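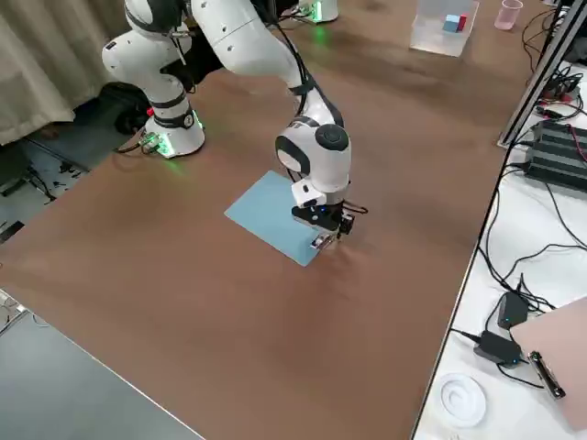 Podeo posts cloth and sheet demonstrations recorded by remote control

2 September 2018

Podeo has released a set of 500 demonstrations in which an operator drives a robot arm through small handling jobs from a second station. The recordings cover 19 tasks, most of them involving thin, flat items that are hard to pick up from a level surface. They were made in August at the company's workshop in Kinodwood.

The bench has two white arms mounted on one brown work surface. In the sheet task, the gripper points straight down and its fingers meet the surface at a corner of a light blue rectangle. Finger height is the main source of error at that point. Too high, and the fingers close on air. Too low, and they drag the covering along with the sheet. The surface next to the blue corner is slightly rumpled, and Podeo has kept recordings with folds of this kind in the set.

"We left the bad approaches in and labeled them," said Aba Opoku, who ran the sessions. "A policy trained only on clean picks has no idea what to do when the cover bunches up."

Two methods were used. For the flat items, the operator moved a hand controller and the arm followed, with speed capped near the table. For the block tasks, the operator held the arm by the wrist and guided it through the motion, and the joint positions were saved for replay. Opoku said hand guiding gave smoother paths but put the operator's own hands in view of the overhead camera, so those episodes were replayed without a person at the bench before being stored.

Each episode contains joint angles, gripper opening, commanded and measured motion, and video. Control input passes through Mensah, an in-house program that also flags dropped packets. Episodes with a gap in the control stream were removed before release. Episodes in which the task failed were kept and carry a separate tag.

Operators had to complete 39 practice runs before their work counted toward the set. Podeo said the requirement was added after early sessions showed that new operators tended to pause just above the surface, and that trained models copied the pause.

The sheet task was the slowest of the 19. Operators took around 2 minutes per attempt at the start of the month. The release notes give no average for later sessions.

Sirkirent, which makes packing equipment, will test models trained on the recordings on a line that handles paper inserts. Its setup uses a different gripper, and the companies expect to record additional demonstrations on site to correct for finger length.

The files and calibration notes are available from Podeo on request. Tasks that use both arms at once are not part of this release.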